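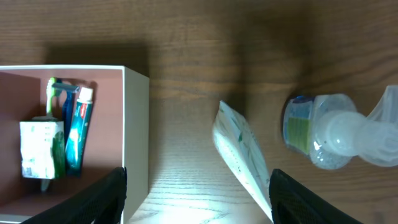

Trier, encore

dimanche 11 août

Ma cousine Samira m'a prêté au printemps un livre sur le désencombrement, avec des passages surlignés en jaune, ce que j'ai pris comme un message. Je l'ai lu en entier. Je reste sceptique, et je vais essayer de dire pourquoi sans passer pour quelqu'un qui garde ses vieux tickets de caisse (j'en garde, mais peu).

La méthode demande de tout compter avant de commencer. J'ai donc compté ce qu'il y avait dans mon deux-pièces de Gremasmont, hors livres et hors cuisine : 526 objets. L'auteur estime qu'une personne seule vit très bien avec 200. D'où sort ce chiffre ? Je l'ai cherché dans les notes de fin, il n'y a pas de notes de fin. Une paire de chaussettes vaut-elle un ou deux ? Et une boîte de trombones ? Page 65, on apprend que « l'objet superflu se reconnaît à son silence ». Mes trombones sont très silencieux, et je m'en sers toutes les semaines.

J'ai quand même joué le jeu. Trois week-ends, des sacs, un aller-retour à la ressourcerie où Halima Tanui, qui tenait le guichet ce jour-là, m'a demandé si j'avais lu « le livre ». Elle voit arriver beaucoup de gens depuis mars, paraît-il, et une bonne partie revient ensuite racheter une passoire. Je ne sais pas si c'est vrai, mais j'aimerais bien que ça le soit.

Ce qui me gêne surtout, c'est le commerce qui pousse autour. On vous explique qu'il faut posséder moins, puis on vous vend des casiers Collado pour ranger ce qui reste, et une application, Redari, qui vous rappelle le mardi soir de faire le tour de vos tiroirs. J'ai tenu neuf jours avec l'application. Le dixième, elle m'a félicité pour une étagère que je n'avais pas touchée.

Fouad, lui, trouve que j'exagère. Il a vidé son bureau de fond en comble et dit mieux dormir. Je le crois volontiers. Il avait aussi changé de matelas le même mois – détail qu'il juge sans importance.

Je reconnais une chose : retrouver ses clés du premier coup est agréable. J'ai un crochet près de la porte, maintenant. Il ne vient d'aucune méthode, il était dans un tiroir depuis l'emménagement, parmi les objets à jeter.

Le livre repart chez Samira la semaine prochaine. J'ai surligné deux ou trois passages à mon tour, en vert.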